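Home | News | Community | Events | Contact

Repair library reopens with bigger parts shelf

9 February 2024

The Ní Bhriain repair library has reopened after a winter closure, with a larger room and a new shelf of donated parts for people who mend small household items at home.

Members can borrow tools for up to two weeks and take spare parts for free. The library lent out 261 tools last year and had 148 paid-up members when it closed in November. A further 59 people have signed up online since then.

"Most of what comes in is small," said Treasa Tully, who runs the library. "Knobs, hinges, feet off lamps, bits of black plastic that belong to something. People keep them in a drawer for years and then bring us the whole drawer."

The new shelf is sorted by material, with plastics on the left and metal on the right - wood is kept in bins underneath. Anything that can't be identified goes on a table by the door, where members are welcome to look through it.
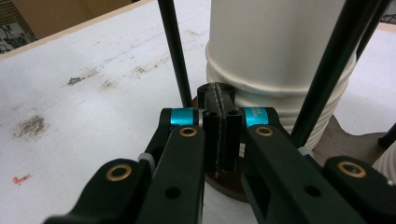 Plastic parts with a join down the middle are the ones members ask about most, according to Ailbhe Gilmartin, who teaches the monthly gluing class. She tells people to look at the seam before reaching for the glue. A pale, slightly frayed line like the one running down the narrow black piece on its round brown base is worth a closer look under a good lamp, she said, and any loose edge should be trimmed first. The class is open to members and costs nothing, but places have to be booked at the desk.

Donations of parts are accepted during opening hours. Electrical items with cut cords can't be taken.

2 comments | 59 shares

Contact us | © 2024 | Back to top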